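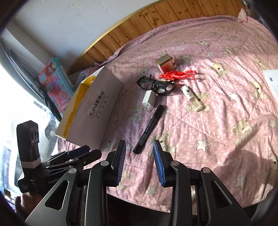 Two hand-held grippers at work over the pink bed cover, with the marker, bottle and glasses set out.

Minutes of the Members' Meeting, August 2021

Bronisława Cieślak took the chair and thanked everybody for turning out on a Tuesday evening.

1. Minutes of the last meeting
Agreed, once the spelling of Dolura had been put right in two places.

2. Report on the Cikard open day
Bronisława gave us a full and very cheerful account of the open day, and there was a good deal of friendly interruption along the way. She told us that 23 of our members went along, which is the best showing for any outing this year (and several brought grandchildren!). The demonstration was of hand-held grippers, used for picking up ordinary household bits and pieces, and the people from Cikard were patient with all our questions, including the long one about spectacles. Mr Wu asked whether he might have a go himself and was told he was most welcome.

The coach came to 199 pounds, met from the outings fund, which now stands at 1,570 pounds.

It was felt that the talk beforehand went on a bit and that more chairs would have been kind, but everyone who spoke had enjoyed the day.

Action: Bronisława to write and thank Cikard warmly on our behalf.

3. Next visit
Pundik has offered us a morning in November. Agreed to accept, and to ask about parking and whether there are stairs. Mr Wu will keep the list of names.

4. Any other business
The tea urn is still leaking. Mr Wu to look at it before the next meeting.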